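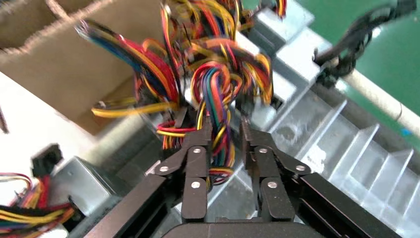

Red, yellow, green, blue and black, twisted together.

October 10, 2024

Several people have written to ask how I label cables at home, following the post in June where I complained about the loft. This is the long version. It covers low-voltage and data wiring only. Mains work is a separate matter with its own rules, and I have nothing useful to add to them.

The house has 40 labelled runs. Most are network cable, a few are speaker cable, and the rest are alarm and doorbell wiring left by the previous owners. When I moved in, four of them had labels. Two of those labels were wrong, including one marked KITCHEN that went to the garage.

The first decision is what the label should say. My first attempt used room names, and it lasted until the small bedroom became the office. The label said BED 3, the patch panel said BED 3, and everyone in the house said office. I renamed that end, forgot the other, and spent an evening with a tone generator putting it right. A label should carry an identifier that has no meaning of its own, and the meaning should be kept in a list where it can be changed.

The scheme I settled on is a letter and three digits. The letter is the type: N for network, S for speaker, A for alarm, D for door. The digits are issued in order and never reused. If N014 is pulled out, there is no N014 any more, and the list says so with a date. Gaps in the sequence cause no trouble. Reused numbers do, usually years later, when an old note turns up that refers to the previous cable.

Both ends carry the same identifier. Some guides recommend adding a suffix for the near and far end. I tried that and found I could never remember which end I had decided was near. If you are looking at one end, you already know where you are standing.

The second decision is where on the cable the label goes. I use two labels per end. One sits 50 mm from the connector, where it can be read with the cable plugged in. The other sits 300 mm back. The first will be cut off sooner or later when a connector is remade, and the second survives that. Anything inside a wall box gets only the 300 mm label, folded back into the box with the slack.

Now the materials. I have used three kinds in earnest.

Morent wrap-around labels have a white patch to write on and a clear tail that goes over the top. They are the best of the adhesive ones. The clear tail protects the ink, and the text can be read after being rubbed with a damp cloth. The drawback is diameter. On thin doorbell wire the tail goes round so many times that the label becomes a stiff lump. The smallest size helps a little.

Judetik heat-shrink sleeves give the neatest result and take the longest. They have to go on before the connector does, and I forget this on perhaps one cable in ten. The printed ones need the Judetik printer, and the cartridge is dear for what it is. I now use them only on the patch panel end, where the cables are close together and flags get in each other's way.

Trumetex flag labels are the cheapest and come on a roll of 2000, so I shall not be buying more. They stick to themselves well and to the cable badly, so they slide. On a vertical run they slide to the bottom. A small cable tie underneath cures it but doubles the work. For a temporary job they are fine, and they peel off without leaving glue.

I also tried writing directly on the sheath with a permanent marker. On grey PVC it was legible for about a year. On the black outdoor cable I used a silver pen, and that has lasted better than I expected, though only under the eaves where the sun does not reach.
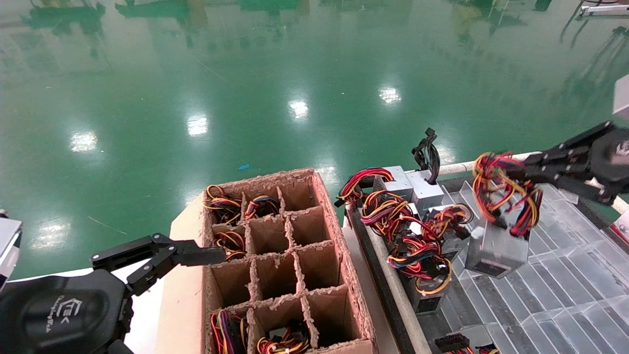 The list itself is a plain text file, one line per cable. Each line has the identifier, type, both end points, length, date fitted and a free text note. I looked at proper software for this. Marikar does a free version for small sites, and I ran it for a month. It is well made, but it wants a building, a floor, a rack and a port before it will accept a cable, and entering a doorbell took me 11 screens. The text file can be searched with anything and printed on two sides of A4. A copy is taped inside the door of the cupboard under the stairs. I reprint it when the handwritten corrections reach the bottom margin.

Lengths deserve a word. I record them from the metre marks on the sheath, taking the reading at each end and subtracting. The long run to the shed reads 1138 at one end and 1090 at the other, which gives 48 m. Some cable is marked in feet. Check before subtracting.

Order of work matters too. Give the cable its number and write the line in the file before pulling it. Put a temporary flag on both ends, pull, terminate, test, then fit the permanent labels. Every unlabelled cable I have found in my own work came from doing the labels at the end of the day, when the light had gone and I wanted my tea.

For existing cables with no label, trace them one at a time and label both ends before starting the next. I have two left that go into the wall behind the boiler and that I cannot find the other end of. They are in the list as A006 and A007, far end unknown.

Next on the list is the coax from the aerial, which has no letter yet. C is free, but I may want it for the heating controls.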